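Torre de vigilancia de incendios

Una torre de vigilancia de incendios (o torre de vigía, o caseta, o simplemente «la torre», que es como la he llamado yo toda la vida) es una construcción elevada desde la que una persona observa el monte durante la temporada de riesgo y avisa por radio en cuanto ve humo. Llevo este artículo desde hace años y lo voy arreglando a ratos, así que perdonad si unas partes están más crecidas que otras.

Ubicación y construcción

Se levantan en cumbres, lomas despejadas o collados con buena vista. Lo ideal es que cada punto del terreno se vea desde dos torres, por lo que explico más abajo. La de Honorato, que es la que mejor conozco, está casi a 2000 metros de altitud y tiene 147 peldaños, y os aseguro que con la mochila y el agua a cuestas se notan todos. Las hay de madera, de mampostería y de celosía metálica, y cuando el cerro ya es alto de por sí basta una caseta a ras de suelo con cristales en los cuatro lados.

En las de celosía lo que da guerra es la tornillería. El viento hace vibrar la estructura y las uniones se van aflojando, de modo que antes de abrir la temporada se repasa entera, de abajo arriba, y se cambia todo lo que tenga óxido. También se revisan el pararrayos y su toma de tierra, la barandilla y los cierres de las contraventanas. 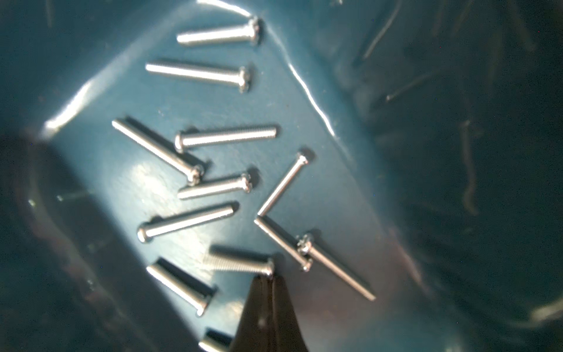

Tornillos plateados con cabeza de cruz en un recipiente de plástico azul verdoso.

La cabina suele ser pequeñísima: una mesa, una silla, la radio, un hornillo y, si hay suerte, un catre. En Villon tenían además una banqueta con patas de vidrio para subirse durante las tormentas. ¡Yo me senté en ella una vez y no había manera de estar cómodo!

Cómo se localiza un humo

El aparato clásico es la alidada sobre un plano circular orientado al norte. Se apunta al humo por la mirilla, se lee el ángulo en el borde y se canta por radio. Con un solo ángulo se tiene una línea sobre el mapa, que ya es algo, pero el fuego puede estar en cualquier punto de ella. Si otra torre da el suyo, las dos líneas se cruzan y ahí hay que mandar a la gente.

Lo difícil viene antes, en distinguir el humo de todo lo que se le parece: el polvo de una pista, la niebla que sube de un barranco después de llover, el polen de los pinos en primavera (que engaña una barbaridad), una cantera trabajando. Nivaldo Brito, con quien compartí turnos en Honorato, tenía un cuaderno con los falsos humos de cada valle y la hora a la que solían salir. Me lo dejó copiar y todavía lo guardo. 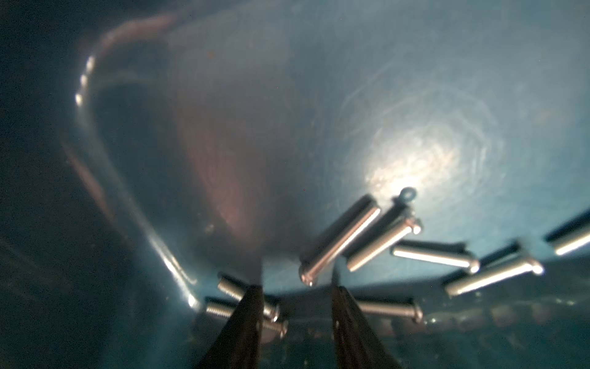
Detalle de varios tornillos metálicos de vástago recto y roscado.

El color ayuda. Un humo blanco suele indicar combustible con mucha humedad o pasto ligero; uno negro y espeso hace pensar en vegetación muy resinosa, o en plásticos y neumáticos. También se mira la inclinación de la columna, que da una idea del viento allí donde arde, a veces muy distinto del que se tiene en la torre.

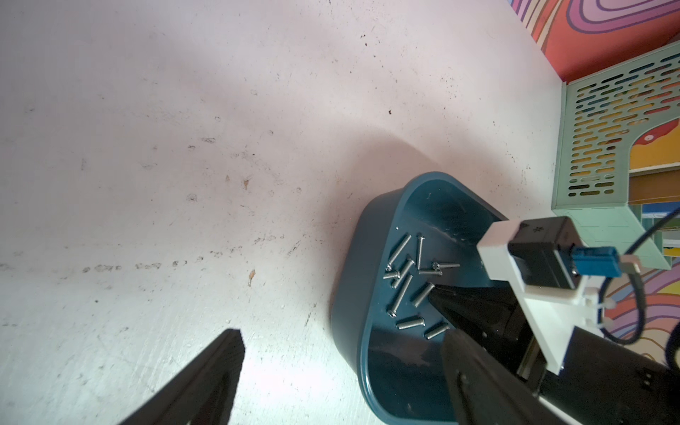 El turno

La temporada que yo conozco arranca con algún retén suelto en March, perdón, en marzo (tengo el calendario del puesto en inglés), y se llena de verdad con el verano. Cada cuarto de hora se da una vuelta completa al horizonte, primero a simple vista y luego con prismáticos, y se anota en el parte aunque no haya novedad. El resto del tiempo se lee, se escucha la emisora y se limpian cristales, muchísimos cristales.

Cámaras y torres automáticas

En bastantes sitios las torres se han ido sustituyendo por cámaras giratorias, visibles y térmicas, con un programa que marca los posibles humos para que los confirme un operador. En Pelen pusieron una y mantuvieron al vigía.
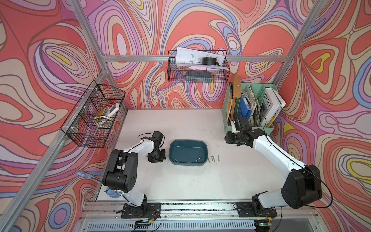
La discusión sobre cuál de los dos sistemas es mejor es eterna y yo no soy neutral, lo reconozco. La cámara no se cansa y vigila de noche; el vigía conoce los caminos, sabe quién tiene permiso de quema y puede guiar por radio a un camión que se ha perdido en una pista. Nusrat Chowdhury, que coordinaba la emisora de Grundham, prefería tener las dos cosas, y a mí me parece lo sensato donde haya presupuesto.

Véase también: cortafuegos, índice de riesgo meteorológico, retén forestal, punto de agua.

Última revisión del artículo: 11/7/24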